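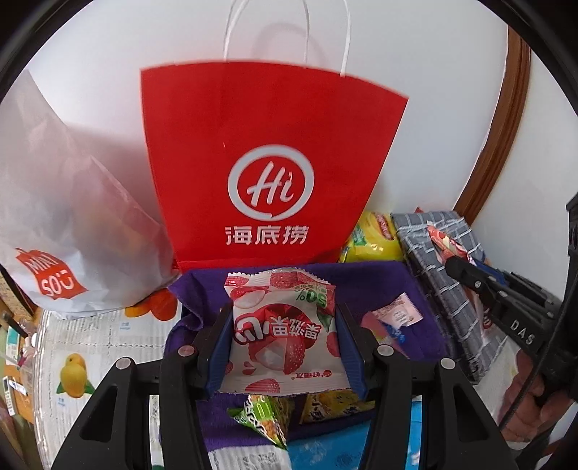
Robots and chores, where are we really?
Forum > Home Automation > General

drerow_dan
My brother-in-law says we'll have a machine putting away groceries in 2 years. I run a packing line and I don't see it. We trialed a pick arm in June. Boxes, fine. Candy and snack packets, it dropped or crushed one in 50.

H. Berrada
One in 50 is better than my kids.
What gripper? Suction is bad on crimped foil. Two fingers with soft ridged pads do a lot better on small wrappers.

drerow_dan
Suction. Vendor's choice.

asmaa_f
Then you tested suction, you didn't test robots. Sorting snacks out of a cloth-lined bin is mostly a matter of getting enough examples of people doing it with the same kind of fingers. 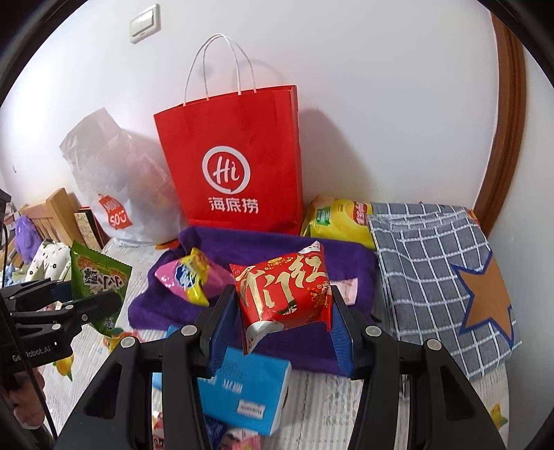
Shiny wrappers are still a pain for the cameras, I'll give you that. So is cloth. Anything that folds over the edge of a bin hides what's under it.

Helmut Voß
I disagree with Asmaa. A person holding the gripper is doing all the thinking. They know a bag of chips from a hard candy before they touch it. Copying the motion doesn't get you that.

asmaa_f
It gets you some of it. Nobody is claiming all.

Helmut Voß
The guy's brother-in-law is.

magdy_b
Shop floor yes, kitchen no. At Peltine we have 4 cells running and they only see 853 part numbers, all of them on file. My pantry changes every week.

drerow_dan
That's about where I am. Would still like to try the padded fingers. Does anyone know if they fit a standard wrist or do I need an adapter?

H. Berrada
Depends on the arm. Post the model and I'll look.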